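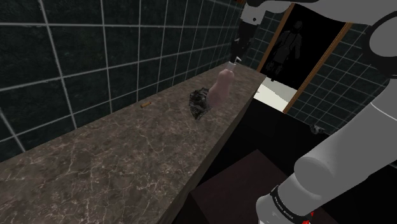

Sim render, tiled counter set, gripper over the pump bottle

Home | Forums | New Posts | Search | Log In
Filed under: Robot Learning > Data & Demonstrations

Is simulated demo data worth the trouble for counter tasks?

gristmill_9
May 16, 2025
We're putting together examples for a policy that should pick up a pump bottle from a cluttered counter and set it down somewhere else. The render at the top is from our sim set. Franka arm, marble counter, dark tile, a bottle with a crumpled cloth-looking thing crowding it on one side. We teleoperated 112 episodes by hand and used the Lokix generator to stretch those into a lot more by shifting objects and replaying the motions.

My boss is thrilled with the numbers. I'm less thrilled. Has anyone trained on this kind of multiplied data and had it hold up on a real arm? I don't mean a nice success rate back in the same simulator.

parallax_toad
Short answer from me is no. We did the same thing with drawers. Great curves, then the real arm closed its fingers on air beside the handle. What the generator gives you is the same few grasps in different places. If your operator always comes straight down on the bottle, and judging by that render yours does, then you have one opinion about how to grab a bottle, copied a lot of times.

gristmill_9
Fair. Most of ours are top-down, yes. The two of us who drove it both learned from the same person.

hexnut
I think that's too gloomy. Top-down onto a pump cap is a bad grasp for reasons that have nothing to do with sim. The cap is small and on a real bottle it moves when you push on it. Does yours?

gristmill_9
No. Bottle and cap are one rigid mesh.

hexnut
Then the policy is learning that a cap is a handle. I would fix that before arguing about whether sim is any good. Grab the body.

parallax_toad
And the body is lumpy and wider at the bottom, so now you care about contact and friction, and you're back to trusting the simulator on exactly the thing it does worst.

mudlark42
Can I ask about the lighting? It's very dark. Floor is close to black, the doorway is close to black, and there's a gray figure standing in it. Is all of that randomized or is it always that way? I ask as somebody who lost most of June last year to a policy that had latched onto a bright patch on the floor. Took the patch away and it quit reaching.

gristmill_9
Lights are randomized inside a range, but the range is narrow. Room layout is fixed, so the door is always in the same spot relative to the counter. The figure comes with the scene pack.

mudlark42
Fixed layout plus a fixed camera would worry me more than the grasps. Put a black rectangle over the doorway at test time and see what happens. Costs you an afternoon.

hexnut
Agree with that one. Also mask the cloth, or whatever that dark thing is. If it's beside the bottle in every episode, the network may be finding the cloth and reaching next to it. A pale bottle against dark green tile is also the easiest thing in the world to segment. Try one that's closer in color to the counter.

bulk_loader
Going to disagree with the whole mood in here. We run Bestov for data cleanup and Zaltell for generation, and we have a real arm moving real bottles. Sim pretraining, then 300 real episodes on top. It works.

parallax_toad
What does it score if you drop the sim part and train on the 300 alone?

bulk_loader
We didn't run that.

parallax_toad
Then you don't know that the sim part works. You know 300 real episodes works.

bulk_loader
Or that the combination does. Real time on our arm is booked solid and I'm not burning a week of it to settle a forum argument.

hexnut
It's the one comparison that would answer the original question, though. Even a small version. Hold out a few bottles and do 16 trials each way.

mudlark42
16 trials won't separate much unless the gap is huge. Better than what most people post -- which is a video.

gristmill_9
OK, update. I did mudlark's rectangle test in sim with the 3 checkpoints we had saved. Two didn't care. The newest, trained on the most generated data, drifted toward the wall and missed on nearly every try. I don't have a good story for that yet. I also removed the cloth, and all of them got slightly worse, the old ones included.

parallax_toad
More data, worse habit. I'd show your boss that plot first.

bulk_loader
It's a single checkpoint. Could be a bad seed. Retrain before you show anybody anything.

gristmill_9
Retraining with a new seed now. Meanwhile we're recording fresh demos with side grasps, and I asked a coworker from the Lins project to drive, someone who has never watched us do it. First few look clumsy and slow. I'm keeping them in.

hexnut
Keep the clumsy ones, but drop anything where the operator sits still for ages deciding. Ours learned to hover above the object and wait.

mudlark42
Post the seed result either way please, even if it's boring.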